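Give the Cheap Gripper a Fair Go

I've spent most of this winter comparing grippers, and I've come out of it with an opinion I didn't have in December: for small bench work, a plain parallel gripper with a camera at the wrist deserves to be the first thing you try. Start there, and only spend more when it lets you down in a way you can describe.

I know how that sounds. I was the person in our shop at Wararano who argued for the soft-fingered Leter unit, and I argued for it loudly. It's a lovely bit of gear. The fingers curl around whatever you give them, and the first time I saw one pick up a peeled egg I laughed out loud. We also had the Mowat, a two-finger job with flat pads that does exactly one thing, open and close. I assumed we'd use it as a baseline and then put it back in the cupboard.

So we ran both through the same set of jobs. There were 12 objects and 500 picks for each gripper, with the same arm, the same controller and the same wrist camera in roughly the same spot. We let the software choose its own approach each time and wrote down what happened. Dull work, if you don't like that sort of thing. I love it!

The Leter won on the soft and squashy stuff, as you'd expect. On everything else the gap was tiny, and on 2 of the objects the Mowat came out ahead by a decent margin. Both were small and smooth with rounded sides, the kind of thing I'd have bet on the soft fingers for every time. The trouble was that when the Leter closed, it nudged them. A finger would touch down early, the object would roll a bit, and the controller was left working from a picture that was already old.

Flat fingers have another advantage I'd completely undervalued, and it's about the camera. A wrist camera only earns its keep if it can see the target on the way in. The Leter's fingers are thick, and from our mounting position they covered a good part of the view just when you most wanted to know where things were. With straight fingers held wide, there's a clear lane up the middle, and the thing you're reaching for sits in it.

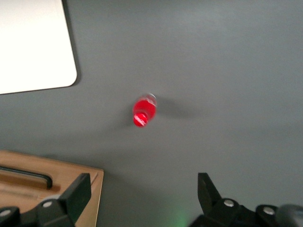
Mowat owners always say this, one reader at Fleltgate wrote when I posted my early notes, and then they quietly swap the pads every few weeks and leave that out of the numbers. The same reader thought I was giving the fingers credit for what the camera placement was doing, and that 7 centimetres of extra bracket would have put the Leter back in the race.

Fair points, both of them. We did go through pads. I've added them to the cost sheet, and the Mowat still works out cheaper for us, though by less than I'd first claimed. As for the bracket, we made one. It helped! The Leter's view opened up nicely and its results on the rounded objects improved. But the longer mount also wobbled when the arm stopped quickly, so we had to slow everything down, and we gave back some of the time we'd gained. Somebody with a stiffer bracket and more patience may well do better, and I'd be glad to read about it.

What I'd push back on is the idea that the camera and the gripper are separate purchases. Most spec sheets treat them that way. You get grip force on one page and field of view on another, and nothing about what the fingers look like from the lens when they're open, half shut or closed. I'd trade half the figures in the Leter brochure for three honest snapshots from a wrist mount. It would have saved us weeks.

Lighting belongs in the same conversation. A lamp off to one side throws a long soft shadow from even a short bottle, and our first vision settings were happy to count that shadow as part of the bottle. We blamed the gripper for a whole afternoon of off-centre grabs before anyone thought to move the lamp.

I still want the Leter on the arm when we get to the fruit trials, and I'm looking forward to that more than I probably should be. For now the Mowat is staying bolted on, and I've ordered another box of pads.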